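I've now read the "loyalty price" label in my grocery store enough times to have opinions, and I'm going to post all of them. Mute me if you're here for the gardening. 1/

The deal at Brondorgate, where I shop, is that every shelf tag has two prices. The small print one is for members. The big one is for people who don't want to hand over a phone number. They call the gap "your savings."

Savings compared to what, though? A price the store made up the same morning? I can write $9 on a jar of mustard and then let my friends have it for $4. My friends haven't saved $5. They have mustard.

I started keeping receipts in April. One store, one shopper, so please don't send this to anybody as science. I mostly buy vegetables, rice, eggs, coffee and the cheap crackers. 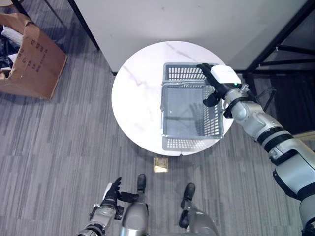
Coffee first, since that's what set me off. The bag I buy was one price for as long as I'd been buying it. Then the member tags went up, and the member price was the old price plus a quarter. The non-member price was a couple of dollars over that. So I was paying more than before and the receipt told me I'd saved money.

I asked at the service desk. Very nice person, not their fault, told me the base price "reflects the market." Fine. Which market? The one across the street sells it for less than the member price and has never asked me for anything but the money.

And then the points. You get points. 500 points gets you a reward. The reward, the week I finally got there, was a dollar off a frozen pizza I've never once wanted. I looked up what I'd spent to earn it: $410. For a dollar. Off a pizza.
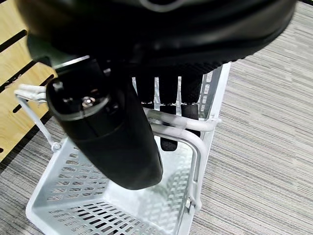 Eulalia Insaurralde replied that I'm being unfair and that the program paid for most of her Thanksgiving turkey last year. She says if you plan your shopping around the offers, it adds up.

I believe her about the turkey! But "plan your shopping around the offers" is carrying a lot of weight there. If I rearrange what I eat to suit the store's coupon list, the store is getting something pretty valuable out of me, and I'd like that to show up in the math too.

Also she has a family of five. I have me. These things reward a full cart. A person buying two onions and a lime gets a thank-you message.

Shivam Semwal wants to know if I've read the privacy policy. I have. It took a whole evening. The list of who they can share your purchases with includes "partners," and the definition of partners is, more or less, companies they work with. Very helpful.

The app is made by an outfit called Skulluvus, if you're wondering whose name pops up when it asks for your location. It asks for your location to show you the nearest store. I was standing in the store.

Somebody will say "just use a fake number." Sure, lots of people do. I did for years. But now the good offers have to be "clipped" in the app, one at a time, with your thumb, before you get to the register. Forget to clip and you pay the big price while holding a phone with the small price on it.

That part bugs me more than the data part. My neighbor doesn't have a smartphone. She pays more for the same eggs as the guy behind her in line. I've heard this described as "personalization."

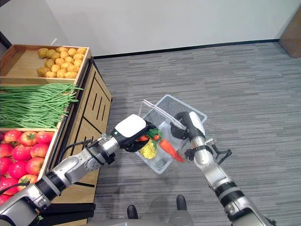 Loose produce is the one place I can still compare without a headache. Price per pound, put it on the scale, done. Even there I've begun seeing "member pound" tags on the apples, so give it a year.

Obsa Workneh asks what I'd want instead. One price. Print it large. Put the unit price under it in the same units as the thing next to it, so I'm not comparing ounces with "per count" on two rolls of paper towels.

I'd also take an honest price history. If the tag says "was $6.99," tell me for how many days it was $6.99. My guess is the tag would need to be shorter on some items than others.

Do I think every store with a card is running a con? No. Some of the discounts are real. The rice one was real, I checked it against three other places. My complaint is that I had to check it against three other places.

Anyway I'm keeping the receipts going through summer. If the numbers come out in the store's favor I'll post that too, and Eulalia can screenshot it.

Adding one more since people asked: no, I haven't quit the program. The coffee's still two dollars more without it.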